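Dosimico opens a kitchen supply service for small canteens in Filtdale

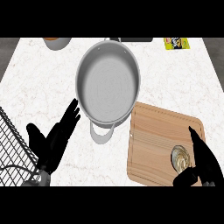
A large pot and a white bowl on a marble worktop.

Filtdale, Monday, March 4, 2024. Dosimico, supplier of kitchen equipment for schools, care homes and workplaces, today opens a new hire service for small canteens in Filtdale and the villages near it. With the service a kitchen can rent its cooking pots, trays and serving bowls by the month, and does not need to buy them.

The service is made together with Workora, which runs lunch rooms for companies that share one building. Workora has tested the service since November in two of its own kitchens. In this time the staff have told us which sizes they use every day and which sizes only stay on the shelf. The list of products has been changed after their remarks. Among other things, the very small saucepans were taken out and more lids were added.

Many small canteens have the same difficulty. The number of guests is not equal during the year, and the equipment is bought for the busiest weeks. After that it takes place in cupboards which are already full. When a handle becomes loose or a lid is lost, it can take a long time before somebody orders a new one. Dosimico wishes to make this part of the work more simple.

A customer of the new service chooses a basic set from a list of 38 articles. The set can be made bigger or smaller at the start of each month. Damaged articles are exchanged at the next delivery, and normal wear is included in the price. Customers wash the equipment themselves, as they do today. A full cleaning and a check of handles and rivets is done by Dosimico when the articles come back.

The equipment is stored and repaired in the Haugen warehouse, where Dosimico has had its workshop for many years. Deliveries to Filtdale leave from Haugen two times a week, in the early morning, so that the kitchens can receive them before the cooking begins. Customers outside the delivery area may collect their order at the warehouse after agreement by telephone.

The service is meant for kitchens which prepare up to about 100 meals a day. Larger kitchens are still welcome to use the ordinary sales department, and nothing is changed in the present contracts. Customers who have bought equipment from Dosimico before can also ask for single articles on hire, for example for a summer party or for the time when their own kitchen is being rebuilt.

Orders are accepted from today. The price list and the conditions of hire are sent on request.

About Dosimico
Dosimico sells, hires and repairs equipment for professional kitchens. The company has its workshop and warehouse in Haugen.

Press contact
Dosimico, Information Department, Haugen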